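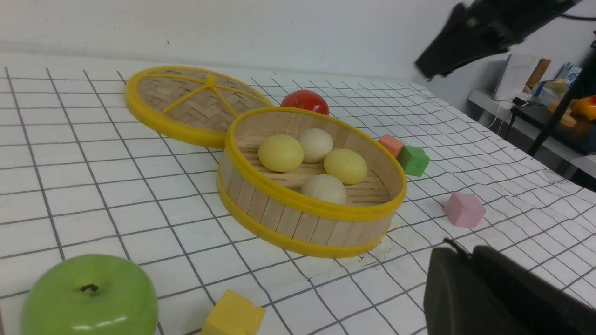
Sulora Fan Club, Erside chapter
Minutes of the March meeting, typed up by me again (my spelling, my fault)

We started at 7:15 and went straight to the Horthorpe shows. The band is doing two nights at the Rajput Ballroom, which holds nearly 3000, and our block is 100 seats for the first night only. I asked about the second night and got a very firm no from the box office. We voted to take the block as is. Two against, and yes, I was one of them!
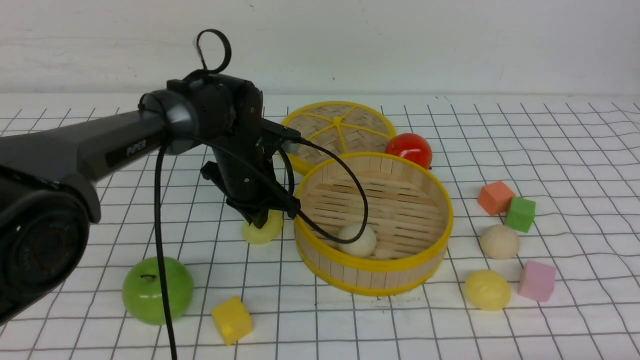
Bus and money

We have $312 in the account. The bus deposit comes out of that, so please pay for your seat by the next meeting. Pickup is at the library lot at 4:30, and we agreed the ride home waits until after the encore, however long they drag it out.
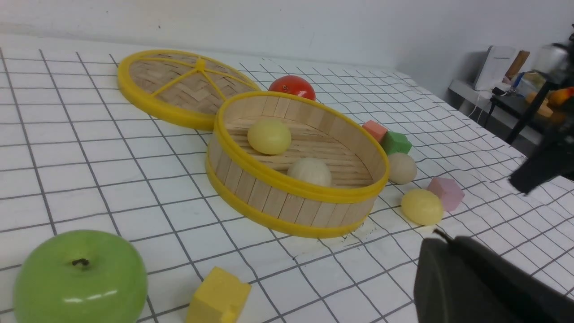
Bamboo steamer with the lid off

Setlist poll

This took up most of the evening. The older members want the whole first album, the rest of us want the new singles, and we played both on the good speakers to settle it.
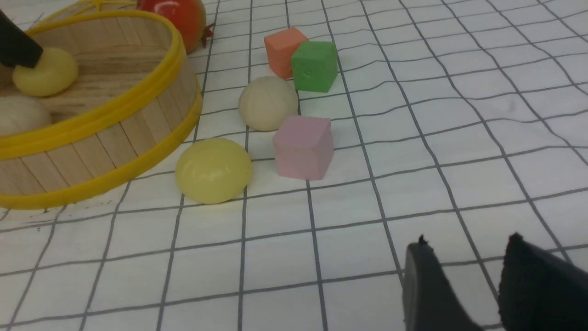
It didn't settle it. We're sending the band's office both lists with a nice cover letter, which I'm writing, and I'll bring a draft in April. Shirts are held over until then too. Wrapped up at 9:05.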